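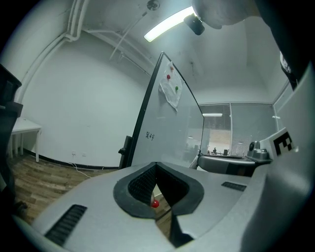

The hand-held gripper at work near the whiteboard, with a small red ball showing through the gap.

Category: Lab Management > Equipment & Budgets

Buying for the bench: a conversation with the equipment planner at Lerncombe

When I asked the equipment planner at Lerncombe how she would like to be introduced, she thought it over for a good while and then said that her job was to be disappointed by quotes so that other people didn't have to be. She has been doing it for the robotics group there for several budget years now, and she was kind enough to give me most of a February afternoon and two cups of very strong tea to talk through how a mid-sized group decides what to buy, what to put off, and what to cross out altogether.

I had expected her to start with robot arms. She started with cables.

"People come to me with the price of the big thing," she said. "They have the arm, or the mobile base, and they've got a number from the sales page, and they're so happy with it. And I say, lovely, where does it plug in? What does it stand on? Last year I had a request with 32 lines on it and not one of them was a power strip."

Her way around this is a form, which she knows is not the most exciting answer. Each request has to list the machine itself, then whatever the machine needs before anyone can use it, then whatever it will use up in its first year. She fills in the last part together with the person asking, at their desk if possible, since a lot comes out in the chat that would never get written down. Somebody mentions that they go through fingertips quickly, or that they always end up borrowing another group's tripod, and there are two more lines for the form.

We got on to hand-held grippers, which have changed the shape of her budget more than anything else she can remember. A person carries the tool and does the task with it, and the recordings are used later to train the robot. I wondered whether that had made things cheaper.

"Cheaper to start, yes, absolutely," she said. "You can have people collecting while the arm is still on order, and that is a wonderful thing when the lead time is as long as it was for us. But then you want a second one so two people can work, and then a third one because one is always being mended — and you're paying for people's hours the whole time, so you haven't saved the money so much as moved it to another line."

She had quotes from two suppliers for the most recent round, Nisbet and Vomidero, and she was happy to talk about both. Nisbet came in lower on the units. Vomidero came in higher but priced its spare parts separately and in small quantities, so that a worn pad could be replaced without buying the whole front end. She put the difference at 376 dollars across the order, and she went with Vomidero.

"I took some teasing over that," she told me. "But I had just spent a month trying to get one rubber piece out of a company that would only sell me a bag of 101. I don't know who needs 101. I asked them to sell me ten and they sent me the same quote again with a nicer greeting."

Printed markers are another thing she has learned to put in early. They cost very little, but they bend, they scuff, they get stuck on slightly crooked and have to be done over, and if there is no money set aside for a decent print run then somebody does it on the office printer late in the evening and the whole next morning goes on checking it. She now keeps a flat allowance for what she calls the paper goods, with tape and labels in it, and whiteboard magnets too, which seem to wander off in every building I have ever worked in.

I asked what she does about the room. A fair number of our readers are working in spaces that were built as ordinary offices, with glass on one side and the desks of another team just beyond it, and they write to us quite often about where to put things.

She laughed and said the room is the piece of equipment everyone forgets to price. Her habit is to walk around the space with a tape measure before she approves anything with a footprint, and to note every outlet. At Lerncombe they once had to hold a delivery back because the only free socket was on the wrong wall, and the electrician could not come until the following week. Blinds went on the list after that too, because afternoon light was washing out the recordings, and so did a couple of plain white tables that could be moved by one person.

"Furniture is never in the grant," she said. "I don't know why. I always ask, and I always end up finding it somewhere else."

The biggest decision of the current year has been a project called Prastach, which needs its own corner and its own set of tools. She was given 3,000 dollars for the small equipment and told to make it last. I asked how she split it, and she pulled the sheet up to show me. More than half went on grippers and their spares. The next piece was storage, meaning drives and a shelf to keep them on, and she said she would go higher on drives if she had it to do again. What remained was for task objects, the balls and cups and bits of kitchenware that people practice picking up, and she buys those at the discount store near her house on a Saturday and keeps the receipts in an envelope.

She does hold something back each time, and she was a little shy about saying so. It sits on the sheet as "fittings" and she lets it go in the last quarter, when the requests become small and urgent. A clamp, usually, or a knob that has lost its thread.

I wanted to know what she would say to someone doing this for the first time, perhaps a researcher who has been handed the budget because there was no one else in the room when it came up.

"Ask to hold it," she said right away. "Whatever it is, ask the supplier to let you hold it for an hour. Do the job you're going to do with it, for the whole hour. I had a tool here on loan that everyone loved for five minutes, and by lunchtime they were all rubbing their wrists. You won't find that on the spec sheet. And talk to the people who'll be doing the collecting before you talk to the person who's writing the paper. Give them a biscuit and let them complain."

She also asks every supplier for the name of the part that breaks first. Some of them bristle at it, she said, and a few answer straight off and offer to throw in a spare, and she keeps a note of which ones did.

The next round of requests at Lerncombe closes at the end of the month. She had four on her desk when I left, and one of them, she was pleased to point out, had a power strip on it.

Contact the editors | Suggest an interview | © 2024 All rights reserved | Back to top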